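collix-shapes: hand-guided shape sorter episodes

README, last touched in July

Hi, and thanks for downloading this. I'm Szymon Wysocka and I put this dataset together at the Wieczorek workshop, mostly in the evenings after the laser cutter people had gone home and the room got quiet. It's a small set. If you want a giant one, there are plenty out there and this isn't going to compete with any of them! But if you have a hobby-size arm and you want something to practice imitation learning on without renting a cluster, I think you'll have a good time with it.

What's in the box

There are 89 episodes of one arm putting shapes into a shape sorter board. Each episode starts with a piece on the table and ends when the piece is in its hole or when I gave up and let go of the leader. The arm is our Collix, which is a home-built thing on serial bus servos, and I drove it by teleoperation with a second arm of the same geometry (we call that one Skevell, long story, there was a raffle). Move Skevell's wrist, and Collix's wrist follows.

For each episode you get:

- joint positions of the follower, in radians
- joint positions of the leader, same units
- gripper opening, from 0 (closed) to 1 (as open as it goes)
- video from 2 cameras, both on small tripods at the table
- a text label, such as "put the red piece in the board"
- a success flag, which I set by hand while watching the replay

Everything is sampled at 30 Hz. Video and joints share a clock, so you can line them up by timestamp and you shouldn't need to fudge anything. If you find an episode where they drift, please tell me which one. I fixed a batch of those already and I'm a little paranoid that I missed a few.

How I recorded it

I sat on the far side of the table with the leader arm clamped in front of me and watched the follower directly, not through the cameras. I mention this because it matters for training: I could see things that your policy can't. When the gripper hides the piece from one camera (which happens a lot near the board), I just leaned over and looked. A human would call that cheating. You may want to give your model a few frames of history to make up for it.

The board stays in one spot for the first part of the set and then I start moving it. I taped marks onto the table so I could put it back where it was, and the tape shows up in the video. I went back and forth on masking it out and decided to leave it in. Your model might learn to look at the tape, so if you want to be strict, test on the moved-board episodes only. They're the ones with "moved" in the folder name.

Pieces were put down by hand in whatever pose they landed in. The red one is my least favorite. It has a lot of flat faces and it loves to turn in the fingers the moment you squeeze, so you'll see me open up, back off a bit and grab again. I kept those retries on purpose! The first policy I trained had only clean grabs to learn from, and when it fumbled it would carry nothing at all over to the board and very proudly drop it.

Known problems, in no special order

The elbow servo on the follower runs warm after a long session and its readings get a bit noisy. I smoothed nothing. Filter it yourself if it bothers you.

The leader has some slack in the wrist joint, so leader and follower disagree by a small offset even when both are still. Use the follower positions as your state and the leader positions as your action and it mostly comes out in the wash.

Lighting changes over the set. The early episodes were done with the window blind up and the later ones under lamps, and the table looks much brighter on one side in some of them. I tried to match exposure afterward and made it worse, so I put the originals back.

The wires move. They hang over the link and swing when the wrist turns, and sometimes they pass right across the piece. A friend over at the Vovthorpe makers' group suggested tidying them with sleeve, and I did buy the sleeve.

Training notes

My baseline is a plain action chunking setup, nothing fancy, trained for some 3000 steps on a desktop card. Going longer gave me smoother motion but the drops got sloppier, and I haven't worked out the reason. Shorter chunks helped near the board. If you crop the images, crop gently, as the base of the arm is a useful landmark and mine got noticeably dumber without it.

Please don't play the recorded joint angles straight back on your own arm unless you've checked your zero positions first. I did this with a freshly rebuilt shoulder and it swung down and slapped the table at full speed. Keep a hand on the power switch.

License and asking for things

Use it for whatever you like, including teaching. A mention is nice. I'm slowly working on a second set with two pieces on the table at once, and if you have opinions about how the labels should be worded for that, open an issue and tell me before I record the whole lot!
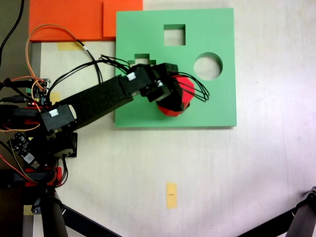
Collix holding the red piece over the green sorter board.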